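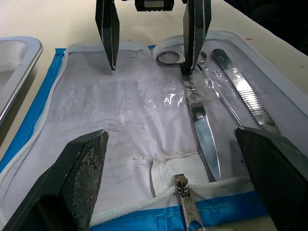
List home | Messages | Files | Search | Join | Help

Jeltcombe Plant Study List
Message 3867
Subject: Re: Looking after dissecting kits
2018-01-21

Hello all,

I am answering the question below because it comes up most winters, and I have just been through the kits we lend out for the moss and seed evenings.

> I have been given a dissecting kit in a zip case and would like to
> use it for grasses and small seed heads. The case has a pale lining
> and it is already marked in places. Is it worth trying to get it
> clean, or should I keep everything in a tin? I would also like to
> know whether people work straight from the case or put the tools
> out first. I have a small table and I keep losing the tweezers
> under my papers.

On the lining first. A white fabric lining shows every mark and I would not spend long on it. Grey smudges come from metal being put away before it has been wiped, and once they are in the cloth they tend to stay. I use a barely damp cloth with a drop of washing-up liquid, then leave the case open flat overnight. Don't soak it. If there is a stiff board inside, it will warp and the case won't close properly afterwards.

If your case has a clear plastic pocket sheet, wipe it on both sides and let it dry before anything goes behind it. It will wrinkle with age. Mine has been wrinkled for years and still does the job. I keep spare blades in their paper behind it, and a list of what is in the case.

A tin is fine for storage, but the points knock against each other when you carry it. If you go that way, put a fold of felt in the bottom and slip a bit of tubing over each sharp end. The plastic tubing sold for air pumps does very well and you can cut it with ordinary scissors.
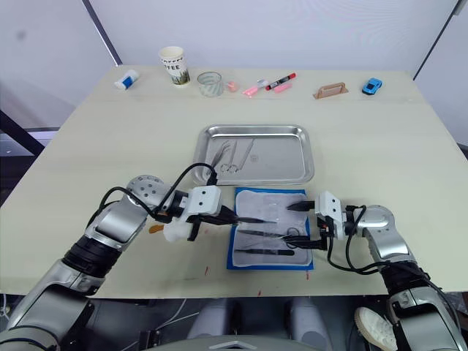
Laying out is mostly a matter of getting each tool back to the same spot when you have finished with it. I put them out before I start and close the case, so that it isn't taking up half the table. A steel tray with a raised rim is best for the small ones, with the tweezers at one side, the scissors in the middle and the probe at the other. Coarser tweezers can go on a pad in front, where you can pick them up without looking. Anything you don't need for the job, such as pens, rubbers and your coffee, belongs along the far edge of the table. A paper cup at your elbow will sooner or later be over your specimens.

For grass florets I work over a sheet of dark card, because the pale scales vanish against a light table. Seed heads are easier on white. A cotton pad stops round seeds from rolling away, but fine hairs stick to it, so for anything in the daisy family go back to card or use a glazed tile.

Clean the tools at the end of each sitting. Surgical spirit on a tissue takes off sap. Conifer resin needs more patience and you may have to do it twice. Dry the scissors at the pivot as well as along the blades, and put one small drop of light oil on the joint every few months. Open and close them several times and wipe off whatever comes out. Tweezers want checking against the light: if the tips cross, or meet further back and gape at the points, a few strokes on a fine stone will usually put them right.

Our lending kits go out in a Laston case, 16 cm when folded, and the older ones have been in use for 20 years. The scissors have been replaced in most of them. I have not had much luck with the Yimyam tweezers that several people recommended in August, as the springs are too strong for long sessions.
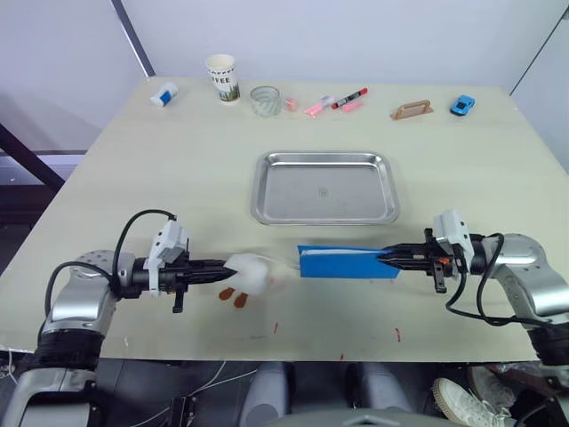 One member at the Maltley meeting thought all this was too fussy, and said that a saucer and an old tea towel had done for every plant in the parish. I agree up to a point. A saucer is perfectly good for a few buttercups, but it has a curved bottom and the tools slide into the middle with their points together. If you only want to spend money on one thing, buy the tray and leave the case for later.

Lending kits can be booked through the list in the usual way. Please say which evening you want one for, and return it with the tools dry.

Jeltcombe list, kits and slides

Messages: Previous | Next | Thread

Comments

Thank you, that answers it. I've wiped the case and it is a bit better. The tin has gone back to holding buttons.

Would a baking tray do? I have one with a low rim but it is quite large.

A baking tray works but mine was non-stick and the probe scratched it badly. Plain steel is better.

Does anyone have the message about sharpening stones? I searched the files and got 695 results.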